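Hilo: Bisutería enredada en una caja, ¿por dónde empiezo?

Velau escribió:
Buenas! Llevo desde marzo con toda la bisutería revuelta en una caja oscura y me he plantado: mesa redonda, mantel de lunares y a separar. Hay hasta cosas de tela que no sé ni qué pintan con los collares. 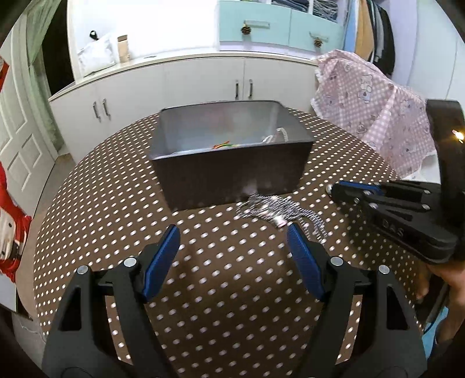 ¿Con qué se desenreda una cadena de bolitas sin partirla?
Con dos alfileres y un poco de polvos de talco, aflojando el nudo desde el centro y sin tirar de las puntas.

Abugri escribió:
Talco no, por favor, que luego se queda metido entre las bolitas! Yo uso una gota de aceite de bebé y jabón después.

Velau escribió:
Pues probaré las dos cosas, jaja. Os pongo la cadena plateada, hecha un ovillo delante de la caja, con los pendientes al lado (el de la perla blanca es mi favorito).
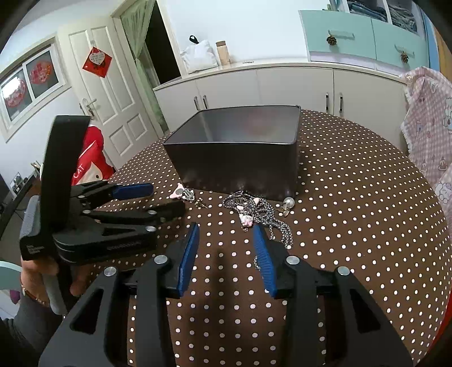
Akarby escribió:
Ni talco ni aceite, paciencia y buena luz. Y los pendientes en un cartón con agujeritos, que yo tengo 42 pares así y no pierdo ninguno.

Abugri escribió:
El cartón se dobla, Akarby. Mejor fieltro. Y si se suelta alguna perla, pegamento Bostik y a dormir.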